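Chapter 7
When the Grip Lets Go: Faults in Two-Armed Assembly Work

Before we get into the tables and the fault trees (and there will be plenty of both, I promise), I would like to tell you about a bad afternoon in March. I was there for most of it, and I have used it to open this part of the course ever since, partly for the lesson and partly, I admit, because I still enjoy telling it.

The Trenuvero cell at the Brendham training shop was a two-armed machine with humanoid hands, and its job was a gentle one. It laid out small plastic parts on a printed sheet so that the next station could find them. Arne Kramer had set up the hand controls, and Folasade Nnaji ran the cell most days. The parts weighed next to nothing. When people talked about danger in that building they talked about the presses down the hall, and I can't say I blamed them.

A little after two o'clock the right hand closed on a cylinder, lifted it, and reported a good grip. Halfway across the sheet the cylinder slipped out and rolled off toward the back of the table. The hand went on reporting a good grip. It carried nothing at all to the next outline, pressed nothing down into it, opened, and went back for another part. Folasade saw it happen, thought "well, that's odd," and did what a great many sensible people would do. She reached in to get the part.

The left arm was waiting for the right to finish. As far as the controller knew, the right had finished. So the left arm moved, and it caught her across the back of the wrist. She had a bruise the size of a plum and was back at work the next morning, but she was good and angry, and she had every right to be.

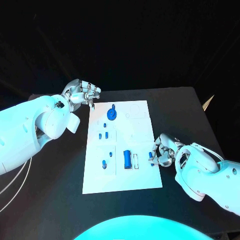
Figure 7.1 Two-armed layout work on a printed sheet. The right hand holds a cylinder beside an empty outline.

Now, where was the fault? My students usually point to the hand first, and that is a fair place to start. The grip check on this cell looked only at how far the fingers had closed. It took one reading, at the moment of closing, and never took another. Jummai Danladi, who went through the logs with us that evening, found 11 earlier drops in roughly 1000 picks, each one recorded as a success. Folasade had picked up most of those parts herself, without a scratch, and so had I.

But keep going, please, and don't stop at the hand. There was a light curtain along the front of the table, and it had been muted during layout runs so that people could straighten the sheet. The mute was supposed to last 5 seconds. Someone had stretched it to 200 during setup and had meant to change it back. We never did find out who, and after a day or so we quit asking.

In this chapter we will take those two faults apart, first one at a time and then together. Section 7.1 deals with grip sensing and with what a "good grip" signal can and cannot tell you. Section 7.2 covers muting, time limits, and the records you should keep when you change either one. Section 7.3 returns to the left arm and asks what it should have known before it moved.

Before you read on, take a sheet of paper and write down every point in the story at which the cell could have stopped itself. Keep your list handy, as we will be adding to it at the end of each section.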